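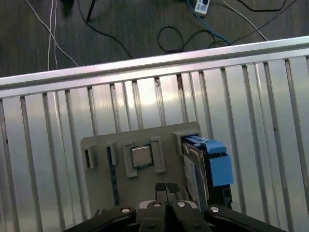 Korkgate parts plate on aluminium extrusion, holding a memory module, a CPU and a hard drive.

Korkgate Parts Plate review

Anyone who pulls computers apart on a regular basis ends up with a system for the loose bits. Mine was a baking tray lined with an anti-static bag, and before that the lid of whatever box was closest. The Korkgate parts plate is a printed grey board with raised holders for the small components, and I've had one on the bench since April.

I paid $20 for it from Zikdale, who sell it without screws. It came in a padded envelope with a folded instruction sheet. On the kitchen scale it weighed 258 grams. The finish is matte, the upper corners are rounded and the face was clean, apart from a bit of stringing inside one of the rails that I took off with a fingernail.

Mounting

The plate can lie flat on a bench, but it slides when you push a part into it. It is far better fixed to something. I have two lengths of Bosholm extrusion panel left over from a shelving job, and the plate went onto one of them with screws and slot nuts I already owned. If you don't have any, add them to the cost. The whole job took 20 minutes, most of it spent finding an Allen key that fitted.

Check it for square before you tighten up. A small tilt makes no difference to how it works, but it's the sort of thing you'll notice every time you walk past.

Memory

The memory holder is a raised slot near the top, and the module stands in it. The fit is snug with a bare module. You can get it in and out with one hand, holding it by the edges, and it doesn't flop over when the bench gets bumped. Modules with tall heat spreaders are another matter. I tried a gaming stick with a thick metal jacket and it wouldn't go in at all. I wasn't going to force it, so that one went back on the tray.

There is another narrow slot to the left of the memory holder, at the upper left of the plate, with walls around it. The instruction sheet doesn't mention it. I've used it for a folded note saying which machine the parts came out of, and that has been handy enough.

CPU

This is the part I bought it for. The processor sits between two raised rails near the centre, with a lip at the lower left that wraps a little way around the bottom of the chip. The metal top faces out, where you can wipe off old thermal paste without holding the chip in your fingers.

My one caution is for processors with pins. The ones I mostly work on have flat contacts, and I've only used the holder for those. I would want some foam behind a pinned chip before I trusted it there, and the sheet gives no advice either way. It also pays to clean the rails now and then. Paste gets onto them and then onto the edge of the next processor, and a cotton bud with isopropyl is the only thing that reaches the corners properly.

The chip goes in easily. Getting it out is a bit fiddly at first because the rails cover most of what you'd like to hold. A shallow cut-out for a fingertip on one side would fix it.

Hard drive

A bracket at the upper right corner takes a hard drive, mounted vertically. It holds the drive firmly, and the label area stays readable, so you can take down the model and serial number without handling it again. The drive does stick out past the right side of the plate. Allow for that when you choose where to put it. My first position had it too close to the vice and I kept catching it with my sleeve, so I moved the lot further along.

I'd have liked the bracket to be thicker. It hasn't cracked, but it carries the heaviest thing on the plate and gives slightly when you push the drive home. I support the back of it with my other hand.

In use

I've moved more than 200 parts on and off the plate, counting from the tally in my job book, and the holders still grip. The rails have picked up a light polish where the chips slide in and there's a scuff beside the memory slot from a Carvalho screwdriver, which was my own doing. Nothing has warped. I keep it out of the window, as I would any printed part.

It only suits one machine at a time. With two jobs open you're back to the tray for the second, and there is nowhere on the plate for screws or a cooler. A small magnetic dish next to it covers the screws. Korkgate could also do with marking the holders. I know what goes where now, but my first go at the layout was guesswork, and raised lettering would cost them next to nothing.

The other thing to know is that this is plain printed plastic. Nothing on the packet or the sheet claims it is anti-static, so I treat it as if it isn't. I wear the wrist strap and bag anything that is staying out overnight.

Good points
Secure fit for bare memory modules and flat-contact processors
Drive label stays easy to read
Simple to fix to extrusion
Reasonable price

Not so good
No mounting hardware supplied
Won't take memory with thick heat spreaders
Drive bracket flexes under load
No markings, and a thin instruction sheet

I'd buy it again at this price. If you open up one computer a year, keep using the tray. For a repair bench that sees the same few kinds of part week after week, it does the job, and I've ordered a second for the other length of panel.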